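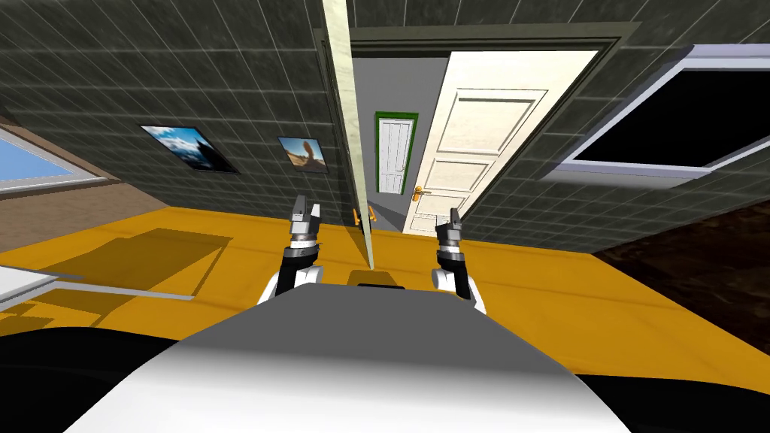

Figura 3. Vista de un interior generado por ordenador, con el suelo y las paredes en fuerte diagonal.

3.2. La junta como unidad de medida en la cocina doméstica

El estudio de los revestimientos cerámicos se ha ocupado mucho de la pieza y muy poco de la junta, y es una lástima, porque en ella se lee casi toda la historia de un alicatado. En el inventario de Nollarthorpe revisamos 80 cocinas, casi 30 de ellas con el mortero original, y el material resultó riquísimo: cambios de tono entre hiladas, rellenos posteriores, juntas que se estrechan al acercarse a una ventana. En las viviendas del barrio de Lendska la anchura habitual era de 5 mm, incluso con piezas de 300 mm de lado, una proporción generosa que los manuales de la época apenas mencionan.

El contraste entre pieza y junta merece un apartado propio. Una junta clara sobre cerámica oscura dibuja la retícula con enorme nitidez y delata cualquier desvío del alicatador - algo que los oficiales de Lendska parecían asumir con orgullo. Las muestras tomadas en febrero, clasificadas según la escala Lenz, confirman que el blanco se elegía también en paredes donde un gris habría disimulado los errores.

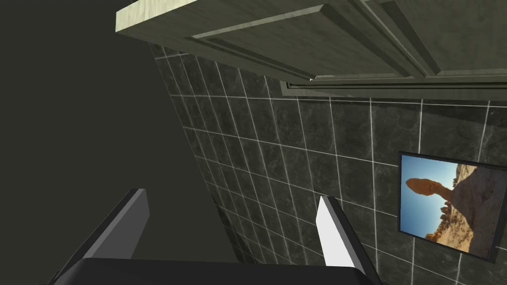
¿Por qué se mide la junta en el centro del paño y no junto a los muebles?
Porque cerca de los muebles el alicatador solía ajustar la separación para evitar cortes, y la medida deja de representar al conjunto.

Con este criterio repetimos las mediciones de la serie Caker, que se discuten en el apartado siguiente.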